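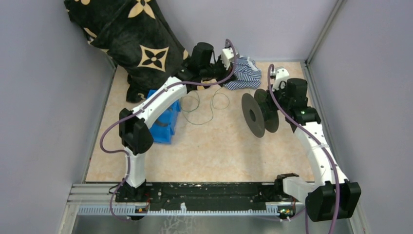
**4.2 Allocation of process emissions at the assembly stage**

Facility-level reporting under the Kadach registry assigns emissions to a site as a whole, which hides differences between work areas. We therefore divided the Fevgate plant into 19 metered zones and recorded electricity draw in each for 300 operating hours, beginning in May. Heating fuel was metered only at the building level and was allocated by floor area. Enclosed cells of the type in Figure 3, where two robot arms reach over a shared work surface between three pale walls, were treated as single zones, and no attempt was made to split the load between the arms. Compressed air was assigned to the zone in which it was used - the compressor room itself carries no emissions in our accounts.

**Figure 3.** Enclosed cell with two robot arms and metal rails along the left and right edges of the work surface.

Grid emission factors were taken from the Laur regional inventory and updated hourly. Using the annual average factor instead raised the estimate for daytime zones by 7 percent and lowered it for night zones by 11 percent. The two errors largely cancel at the site level, so a regulator relying on annual totals would not detect them. They matter when credits are issued for moving load between shifts, as the draft Flurka rules propose.

Zones with missing readings were filled by linear interpolation when the gap was under one hour. Longer gaps were excluded, and the totals in Table 4 were not scaled up to compensate.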